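Le linge, l'éponge et la promesse du pliage parfait

Chaque printemps, c'est la même chose : une méthode de rangement arrive avec son livret, ses adeptes et son vocabulaire, et l'on nous explique que nous plions mal depuis l'enfance. Cette année, c'est Vamirier. Vous avez été plusieurs à m'écrire pour savoir ce que j'en pensais, et l'une d'entre vous, Zainab Danladi, m'a même prêté son exemplaire du livret, annoté au crayon dans les marges. Je l'ai lu en entier. J'ai aussi plié pendant 9 jours selon les consignes, en râlant un peu.

Pour ceux qui auraient échappé à l'affaire, Vamirier tient en peu de mots. On travaille sur une surface dégagée. On met le tas à gauche, au fond. On ramène les pièces une par une devant soi, on les lisse, on les plie, on les dépose à droite dans un bac. Le livret consacre 132 pages à ces quatre phrases, avec un chapitre entier sur la respiration. Je passe.

Ce qui m'agace d'abord, c'est le ton. Tout y est présenté comme une découverte, alors que ma grand-mère vidait déjà son panier du même côté et empilait de l'autre, sans en tirer une philosophie. Elle posait même une serviette sur la table de la cuisine pour que les torchons ne glissent pas, ce que le livret oublie de recommander. Or sur une surface bien lisse, les petites pièces légères filent dès qu'on tire sur un coin. J'ai dû recommencer certains mouchoirs trois fois.

Ensuite, l'ordre. Vamirier veut que l'on commence par le plus grand morceau, « pour ouvrir l'espace ». J'ai essayé, et j'ai vite cessé. Quand la plus grande pièce est devant ou par-dessus, on la prend, évidemment, il n'y a pas besoin d'un principe pour cela. Quand elle est dessous, il faut tirer, et tout le reste suit. On se retrouve avec deux tas et un peu de mauvaise humeur. Je prends ce qui vient sous la main, et tant pis pour l'espace.

Il y a en revanche un point sur lequel je rends les armes, à moitié du moins : le tas dans le coin. Poussé contre une paroi ou un mur, le linge tient mieux et n'envahit pas l'endroit où l'on plie. Je n'y croyais guère. J'avais toujours tout renversé au milieu du lit, puis plié sur les bords, avec des chaussettes qui tombaient dans l'allée. Depuis que le tas a sa place, je retrouve au moins le centre de la table.

Pour les couleurs, en revanche, je reste de marbre. Le livret propose de trier par teintes avant de plier, du plus clair au plus vif. Pourquoi donc ? Un tissu orangé, un rose pêche et un bleu peuvent très bien attendre leur tour ensemble, et le vert menthe passer devant si c'est lui qu'on attrape. Le tri par couleur se fait avant la machine, il a une utilité, on le comprend. Le refaire une fois le linge sec, c'est du travail ajouté pour la photo.

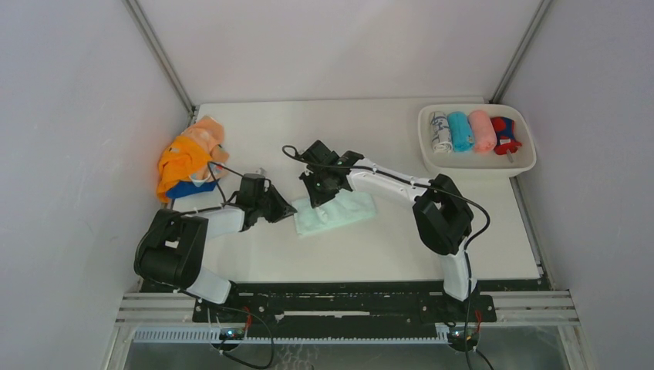
Et le bac, alors ?

C'est là que Vamirier fait ses affaires, puisqu'on vous suggère à chaque chapitre d'acheter un contenant « dédié ». J'en ai comparé deux, prêtés par des lectrices, avec le plateau en plastique que j'utilise depuis des années et qui vient je ne sais plus d'où.

Le Frandsen est haut, rigide, joli sur une étagère. Il est surtout trop profond : on y empile, on ne voit plus rien, et la pièce dont on a besoin se trouve toujours au fond. Si vous pliez à plat, évitez. Si vous rangez debout, à la verticale, il se défend mieux, à condition de le remplir complètement, faute de quoi tout s'affaisse au premier retrait.

Le Fadard est plus bas, avec des angles arrondis. Les torchons n'y accrochent pas et l'on y glisse la main sans défaire la pile du voisin. Bon objet, mais je n'ai pas trouvé ce qu'il faisait de plus que mon vieux plateau. Les bords bas suffisent pour des petites pièces. Pour des draps, aucun des deux ne convient, et le livret est d'ailleurs très discret sur les draps. Quant au drap-housse, il n'apparaît qu'une fois, dans une note, avec le conseil de « l'accueillir tel qu'il est ». Merci bien.

La question du lissage

C'est le passage le plus contestable. D'après la méthode, il faudrait étaler chaque pièce, la lisser de la main du centre vers les bords, puis marquer un temps avant le premier pli. Sur un torchon froissé, lisser sert à quelque chose, je veux bien l'admettre. Une pièce ramassée en boule sur la table ne se plie pas droit, il faut d'abord retrouver les coins. Mais le temps de pause, franchement ? Sur le forum Sitesex (je n'ai pas choisi le nom), une discussion de 2 908 messages débat de sa durée idéale. J'en ai lu une vingtaine de pages, j'aurais mieux fait de repasser.

Ma façon de faire, pour ce qu'elle vaut : prendre un coin, chercher le coin voisin en suivant l'ourlet, soulever, laisser retomber. Le poids du tissu défait une bonne partie des plis à lui seul. On finit de la paume si l'on y tient. Avec les petits carrés légers, la technique marche moins bien, ils ne pèsent rien et se replient sur eux-mêmes. Là, oui, la main à plat.

Ce que je garde

Le tas dans son coin, le bac bas, la table débarrassée avant de commencer. Je laisse le reste, y compris la respiration, le nuancier et la boutique. Les adeptes affirment être plus de 1 000 à avoir « changé leur rapport au textile », ce que je ne peux pas vérifier et qui ne me dit pas si leurs placards sont rangés.

Zainab, de son côté, est moins sévère que moi. Elle a noté page 40 : « utile quand on est deux ». Elle a raison sur ce point, l'un sort les pièces du tas et l'autre plie, et cela va vite tant que personne ne discute l'ordre.

Je rends le livret en fin de mois. Si vous avez testé le chapitre sur les chaussettes, que j'ai sauté, écrivez-moi, je publierai les réponses dans le numéro de juillet. Et si quelqu'un sait plier un drap-housse seul, sans table et sans jurer, je lui cède volontiers la place dans la prochaine lettre.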